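Simulated rooms help robot gripper learn to judge distance, Stulitwood team reports

Researchers at the Stulitwood Institute have published results from a two-year study into whether a robot gripper can be trained in computer-generated rooms before it is allowed to work in real ones. The findings, released on Sun 8 January, suggest that varying the walls, floors and lighting of the simulated rooms matters more than adding further objects for the robot to pick up.

The project, known as Lilto, was led by Dr Kiri Kingi of the Institute's Machine Handling Group, with software support from the engineering firm Rengifo. It set out to address a common fault in trained systems. A gripper that performs well against plain backgrounds will often close too early, or in the wrong place, when it meets a rough surface or a strong shadow.

The team built 446 simulated rooms. Each was given its own mixture of surface textures, furnishings and light, and the robot's view was taken from a point close behind its fingers. In many of the training runs the gripper began with nothing in its grasp and was required to approach a surface, stop short of it and hold its position. 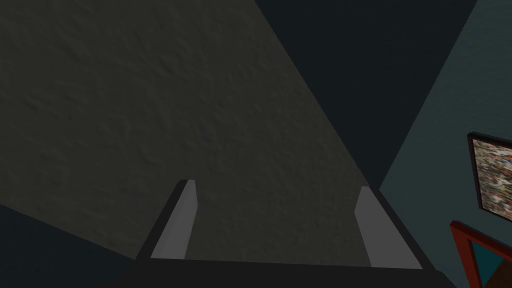
A second set of rooms was prepared for comparison. These contained the same furniture and the same tasks, but every surface was smooth and the lighting was even throughout. Two copies of the control software were then trained for an equal length of time, one on each set.

Both copies were transferred to a real gripper at the Institute's Vevby laboratory in September. Neither was given any further training. Over 50 trials, the copy trained in the varied rooms stopped at the correct distance on 39 occasions. The copy trained in the plain rooms managed fewer than half of its trials, and most of its errors were recorded beside patterned or roughly finished walls.

"We had expected the choice of objects to make the greatest difference," said Dr Kingi. "The results point instead to the surroundings. A system that has met many kinds of wall is less likely to be misled by a new one."

The rooms used in the study were kept simple in shape so that large numbers could be produced on ordinary office computers. According to the published report, more detailed rendering was tested at an early stage but slowed the work considerably and brought no clear gain in the trials.

Ottó Katona, who managed the Vevby trials, said that the method still had limits. Glass and polished metal were left out of the study, and all the real tests were carried out indoors under fixed lamps. "Reflections remain a difficult problem – we have not attempted to solve it here," he said.

The Institute has confirmed that the Lilto rooms will be made available to other research groups without charge, together with the settings used for each training run. Requests should be made in writing to the Machine Handling Group. A further round of trials, covering moving objects and changing daylight, is being planned with Rengifo.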